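I'd been meaning to get over to the Trimau workshop in Clellosham ever since I heard they were opening the doors for an afternoon in July, and I'm so glad I went (even if I did park in the wrong lot and walk in sweating). The robots there take old desktop computers apart and put parts back in, and the person to talk to is Špela Hodžić. She runs the bench, she talks fast, and she let me follow her around with my notebook for most of the afternoon.

I asked her what a visitor usually gets wrong. "Speed!" she said. "They come in expecting a car factory. Then they watch the arm think over a memory stick and they get restless. I tell them, try it yourself with one hand and two fingers."

So I tried it. She gave me a pair of kitchen tongs and a memory stick, and I could not get the thing seated. A kid behind me did it on his second go, which stung a little.

Špela came to this from repair work. She spent years at a shop called Kadrić, fixing office machines, and she still thinks like a repair person. "Every case is a different argument," she told me. "One maker likes plastic latches, the next one likes screws, and somebody's cousin has been in there before you with glue." The project goes by Bararus, and they have had 108 computers across the bench for it so far. She says she remembers the bad ones best.

Her colleague Ognjen Zupan designs the printed holders that keep parts where the arm can find them. He's quieter, but get him going on corners and slots and he lights up. "I'm on version 17 of one of them," he said. "The first version looked great and held nothing." He prints them right in the building, overnight mostly, and complains about the printer the way other people complain about a neighbor's dog.

I wanted to know if the two of them ever disagree. Big laugh from both. "He wants everything in its place," Špela said. "I want it messy, like real life. We take turns winning."
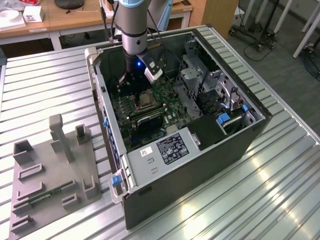 Before I left I asked Špela what she'd like to see on the bench next year, and she said laptops, then groaned and put her head in her hands. "So many tiny screws," she said. Ognjen was already sketching a holder for them on the back of my visitor sheet, so I went home without it.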